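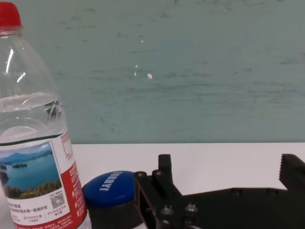
Workshop notebook, finishing room
Date of entry: 2/24/19
Entered by: Ute Ostermann
Read and initialled by: Yatziri Ponce

Purpose of entry

To record the present condition of the Caron oak boards, the revised method for mixing wheat starch paste, and the matters left open from the November entry. The room was opened on a Sunday by arrangement so that the boards could be turned at the proper interval.

Paste

The batch prepared on Friday was discarded. It had been cooked too quickly and contained small lumps which did not pass through the sieve. A second batch was prepared this morning in the Jisteck double pan. The starch was soaked in 80 ml of cold water and left to stand. The remaining water was then added and the pan brought slowly to 70 degrees, with continuous stirring by hand. The paste turned translucent and came away from the spoon in a short ribbon. It was covered at once and set in the cold cupboard.

Colleagues are asked to label the jar with the day of cooking. Two jars on the lower shelf carry no label and should be thrown away by whoever next has need of the shelf.

The tap water in this room leaves a chalky deposit in the pan. Bottled or boiled water has been used for paste since the autumn and the result is smoother. Ms Ponce takes the view that the difference is owed to the slower heating and has little to do with the water. The question has not been tested properly. It would require the same starch, the same pan and the same person stirring.

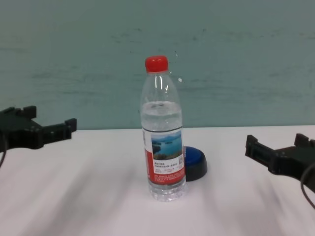
May paste from the cold cupboard be thinned and used on the following day?
Paste kept covered may be used on the following day, provided that it is sieved again and thinned a little at a time with a brush. It should be discarded if it smells sour or has separated.

Boards

The four boards for the Grurner ledger were turned at ten o'clock. Three lie flat. The fourth, marked D on the inner face, still rises slightly at the fore edge when the weight is taken off. It has been returned to the press between fresh blotters. I do not propose to plane it until it has rested for a further week, as the grain runs out towards that corner and will tear if hurried.

The edges of A and B were finished with 800 grit paper, used dry. This is finer than the client's specification requires, but the coarser sheet left marks that would have shown through the leather. Board C has been left at the coarser grade for comparison. Please do not tidy it.

The spine leather was pared on the stone. One thin place was found near the tail, some way in from the turn-in. It was lined with a strip of Japanese paper and will be concealed by the label. The strip has been noted on the job card so that the client may be told.

Stock and accounts

The Ivus account has been charged for linen thread and a replacement bone folder. The invoice, numbered 2120, is in the wire tray and has not yet been countersigned. The thread is a shade heavier than the previous reel. It sews well, but it swells the spine more than expected and the rounding must be adjusted to suit. A sample section sewn with each reel is pinned inside the cupboard door.

The small knife belonging to the paring bench has a nick close to the point. It should be reground before it is used on calf. The larger knife is sound.

Please leave the humidifier at its present setting. It was found turned down on two mornings this month, and board D may have suffered by it.
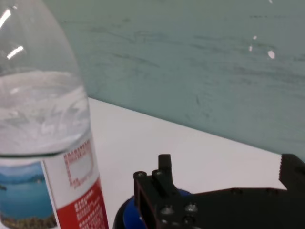
Matters outstanding

Board D to be examined on removal from the press, and the result entered here.
Invoice to be countersigned by Ms Ponce.
Small paring knife to be reground.
Comparison of tap and bottled water for paste to be arranged, if the bench is free.
Lettering for the Grurner label to be confirmed in writing. The client's note gives two spellings of the parish, and no type should be set until one of them has been chosen.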